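## 4. How households in Nultdale and Illstead get rid of bulky things

We should say at the start of this section that the two towns are a good deal alike, and that we grew fond of both of them over the course of the study. Each has a weekly curbside pickup for ordinary household trash and a separate bulky-item day that comes around once a month. The difference that interested us is in how a resident finds out about that day. Nultdale prints it on the water bill, while Illstead asks people to call the public works office and book a slot.

We interviewed 34 households in June, 18 of them in Nultdale and the rest in Illstead. Most conversations took place at the kitchen table, and a fair number wandered out to the garage, which was often where the most useful talk happened. People who had told us indoors that they had "nothing much" to throw out would lift a tarp and start telling us about a sofa that had been waiting for a decision for years. We let them talk, and we are glad we did.

Electronics came up again and again. Residents were comfortable putting a broken chair at the curb, but they hesitated over computers, and many kept them long after they had stopped using them (Figure 3). Some worried about the data, and others had simply been told at one time or another that the trucks would not take such things. In both towns the rule is that electronics go to the drop-off yard on Ralberg Road, and in both towns a good many people had never heard of it. 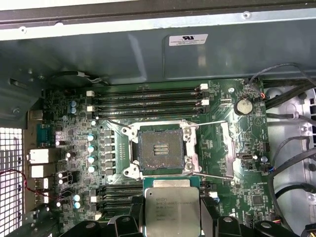

**Figure 3.** Interior of a computer case, with a processor held just below the empty socket on the motherboard.

### 4.1 Missed pickups and what follows

We asked every household to think back to the last bulky-item day they had meant to use and had not. Of the 34, 23 could name one. The reasons were the everyday kind you would expect — a night shift, a sick child, a borrowed truck that had to go back early — and very few had anything to do with not caring. What happened next depended on the town. In Nultdale, people mostly waited for the following month and moved the item back inside, grumbling a little. In Illstead, where a new slot meant a new phone call, they were more likely to ask a relative with a trailer or to hire a private hauler.

Hauler prices were a sore point. Residents told us that quotes given over the phone tended to grow once the crew was standing in the driveway, especially for metal items such as cabinets and old appliances, where weight is hard to judge from a description.

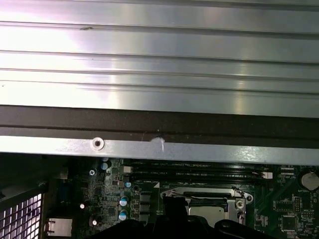
Those who had used a hauler that looked at the load before naming a price were noticeably calmer about the whole business, even when they had paid more in the end. Two households in Illstead had shared a single load with neighbors and split the cost, and both said they would gladly do it again.

Onyekachi Oyewole, who carried out the Illstead interviews, noted that residents spoke of the booking call itself as a small chore that was easy to put off. We take this up again in Section 5, where we compare the two towns' booking and collection records following the approach in Ateş.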